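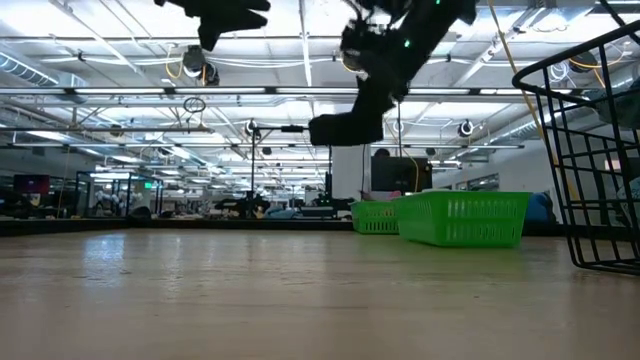
How do you sort small supplies into baskets without it all drifting back into one pile?

Posted by Sokholm, in Storage and Tidying

I have one wooden table, two green plastic baskets, a black wire one, and a blue padded bag that I keep meaning to find a home for. Everything small ends up on that table. Every evening I sort it, and by 15 minutes into the next morning it has gone back to being a heap with baskets near it.

At the moment the white rolls live in a green basket, three of them, standing on end.
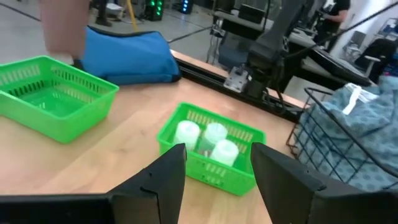
The fabric stuff goes in the wire basket because it's the only one with the height for it, and then it puffs up over the top like bread. The other green basket has no job at all. I've had it since September and it is still waiting to hear back.

Do I need more baskets, or fewer? My budget is $19, so please don't send me to the fancy shelving people.

Aravena
Helpful: 766

Fewer, or at least no more. You'd fill them.

Give each basket one kind of thing and be strict about it. Rolls in one green, cups and other hard little objects in the second green, cloth in the wire. Nest nothing. Two greens that overlap on the table look like one basket from where you're standing, and you'll drop things in whichever is nearer.

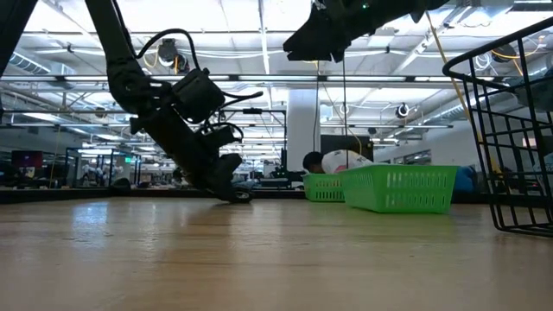
Green baskets toward the middle, wire basket out at the side.

As for the puffing - roll the cloth, don't fold it. Tuck any straps or ties inside the roll or they'll catch on the wires and the whole lot comes out together, usually while you're carrying something else.

Labels help too. I used masking tape and a pen, which leaves you $19 for lunch.

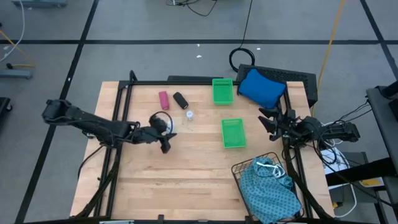 Prustness
Helpful: 15

just get a bigger table

Cinditz
Helpful: 600

A bigger table holds a bigger heap, ask me how I know. I'd go with the answer from Aravena, except I'd keep the wire basket for hard things and put the cloth in a green one. Fewer wires to snag on. You lose some height, so it depends how much cloth you have.

Also the blue bag needs to come off the table. Hang it on a hook somewhere. Padded bags get put down "for a minute" and then they own the corner.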